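Berufungsverfahren: Was zwischen Ausschreibung und Ruf geschieht

Wer sich auf eine Professur bewirbt, wartet. Am Hakside-Institut für Technik, einer Hochschule mit 3816 Studierenden, gingen zuletzt 100 Bewerbungen auf eine einzige Stelle in der Verfahrenstechnik ein. Die Ausschreibung war im Februar erschienen, die Frist betrug sechs Wochen. Eingeladen wurden sieben Personen.

Die Vorauswahl folgt einem Raster, das vor Ablauf der Bewerbungsfrist beschlossen sein muss. Es enthält die formalen Einstellungsvoraussetzungen, also Promotion, habilitationsäquivalente Leistungen und pädagogische Eignung, dazu die fachlichen Kriterien aus dem Ausschreibungstext. Kriterien, die dort nicht stehen, dürfen später nicht herangezogen werden. An diesem Punkt scheitern Verfahren am häufigsten, wenn unterlegene Bewerber klagen.

»Ein unscharfer Ausschreibungstext rächt sich nach einem Jahr«, sagt Smaranda Filip, Leiterin der Berufungsabteilung. Formulierungen wie »einschlägige Erfahrung« lässt sie inzwischen streichen. Stattdessen wird das Arbeitsgebiet benannt und festgelegt, durch welche Unterlagen der Nachweis zu führen ist.

Unterlagen und Umfang

Verlangt werden Lebenslauf, Schriftenverzeichnis, Lehrverzeichnis, Drittmittelübersicht und ein Konzept für Forschung und Lehre. Das Konzept darf in Hakside 800 Wörter nicht überschreiten, Anlagen eingerechnet. Längere Texte werden nach dem letzten zulässigen Wort abgeschnitten und in dieser Fassung an die Kommission gegeben.

Eingereicht wird über das Portal Akell. Es prüft Vollständigkeit und Dateiformat, nicht den Inhalt. Papierbewerbungen sind zulässig, werden aber eingescannt und nicht zurückgesandt. Bei Drittmitteln ist der eigene Anteil auszuweisen — die Gesamtsumme eines Verbundprojekts genügt nicht.

Till Lindemann hat in vier Kommissionen gesessen, zweimal als Vorsitzender. Er liest zuerst das Lehrverzeichnis. Fehlende Angaben zu Semesterwochenstunden und Prüfungsumfang hält er für das verbreitetste Versäumnis, besonders bei Bewerbungen aus der Industrie.
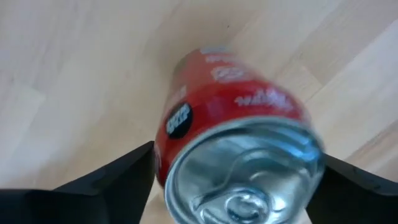 Probevortrag und Gespräch

Der Termin besteht aus drei Teilen: Fachvortrag, Lehrprobe, nicht öffentliches Gespräch. Vortrag und Lehrprobe sind hochschulöffentlich. Das Thema der Lehrprobe wird zwei Wochen vorher mitgeteilt, für alle Eingeladenen gleich. Die Studierenden geben ein eigenes Votum ab, das der Liste beigefügt wird.

Jolán Pálfi, seit zwei Jahren Professorin für Partikeltechnik, hatte ihren Termin an einem Freitag um 8 Uhr. Im Gespräch ging es fast nur um die Laborausstattung und die Übernahme laufender Promotionen. Nach Gehalt wurde nicht gefragt; das gehört in die Berufungsverhandlung.

Gutachten und Liste

Zur engeren Wahl holt die Kommission mindestens zwei auswärtige, vergleichende Gutachten ein. Ausgeschlossen sind Personen, die mit einem der Bewerber in den letzten fünf Jahren publiziert haben. In kleinen Fächern verlängert das die Suche erheblich. Efa Sayce, die regelmäßig begutachtet, rechnet mit drei Arbeitstagen je Verfahren und lehnt Anfragen mit weniger als vier Wochen Frist ab.

Die Liste umfasst in der Regel drei Namen. Nach dem Beschluss des Fakultätsrats folgt der Senat, danach erteilt die Hochschulleitung den Ruf. Eine Abweichung von der Reihenfolge ist möglich und schriftlich zu begründen. Wer nicht auf der Liste steht, erhält die Absage erst nach der Rufannahme.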